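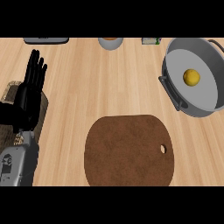
Titovcombe Works – Kitchen Automation Section – Staff Writing Page

The Second Hand

The request for the second hand was in its third draft when the section head sent it back with one word circled. The word was "necessary." She had not crossed it out. She had put a ring around it in pencil and written the figure 3,114 in the margin, which was the unit price, and under that a question mark.

The budget clerk, who had written the draft, took it back to his desk and opened the worksheet again. Column A held the item. Column B held the supplier. Column C held the price before freight, and Column D held the reason. Column D was the trouble. It was limited to sixty characters by a setting made before he joined, and the only person with the password had moved to the Stesutley office in March.

He typed: Moves fruit between pot and board. He deleted it and typed: Needed for tasks requiring two arms. That was true of every item on the page with an arm attached to it.

There were two quotes. The Pillai hand was 3,114, with a year of service and a spare set of finger covers. The Jormont hand was 2,243, without service, and the mounting ring was sold separately at a price the supplier would confirm on order. The clerk did not like the phrase "on order." He had once bought a conveyor on order, and the motor had turned out to be an option.

He prepared a table of fixed costs. Freight was the same for both. Calibration was the same for both, or was assumed to be. Repair was harder. He had the records for the hand already in service, and they showed one replaced finger joint and one wrist cable, the cable twice. He entered the total under the Jormont column and left the Pillai column blank for the first year. The gap between the two quotes became smaller. It did not close.

At four he went down to the simulation desk, where both configurations had been loaded. The operator ran the kitchen task with one arm and then with two. The tabletop was the standard one, with the pot, the board and the lemon. The clerk had a form for this also. It asked for completion, duration and remarks.

"What am I looking for?" he said.

"Depends what you want to buy," the operator said, and started the run again.

He watched it through three times. He wrote down durations. Under remarks he wrote that the simulated hand did not wear out, and that the cable in the simulation had never been replaced, and that this should be considered when reading the durations. Then he asked whether the Jormont hand had its own model or was using the Pillai one.

The operator looked at the settings for some time.

"It's using the Pillai one," she said.

"For both?"

"They have the same number of fingers."

He wrote that down as well, and drew a line through the second column of durations. The form had no box for a column that had been withdrawn, so he initialed it.

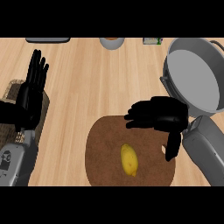
Stesutley wrote back before he had finished his coffee, saying that the password for the worksheet could not be given out, but that Column D could be extended on request, and that in their view the question was wrong in any case: a section that bought one hand at a time would pay for calibration every time, and should price the pair.

The clerk read this twice. He had not asked Stesutley for a view. He had asked for the password. But he opened a new sheet and priced the pair, and after that he priced the pair with a spare wrist cable, and after that he called the supplier of the mounting ring and stayed on the line until someone gave him a number.

The ring was 1,364.

He asked for it to be repeated, and it was repeated. He thanked them and entered it in Column C, under the Jormont hand. The sum at the foot of the column passed the sum next to it by a clear margin, before service and before cables. He checked the formula. He checked it again with a hand calculator, the old one with the worn seven.

The fourth draft was dated 13th November. It asked for one Pillai hand, with service, and noted that the Jormont quote had been rejected on total cost. It noted that the simulated durations for the Jormont hand were not valid and should not be used in later requests. On a separate page it recommended that next year's plan include calibration as its own line – as Stesutley had suggested – and it gave Stesutley the credit, in a footnote.

In Column D, which still held sixty characters, he wrote: See attached.

The section head signed it after lunch. She had circled the word "attached," and he went back upstairs to find out what had come loose.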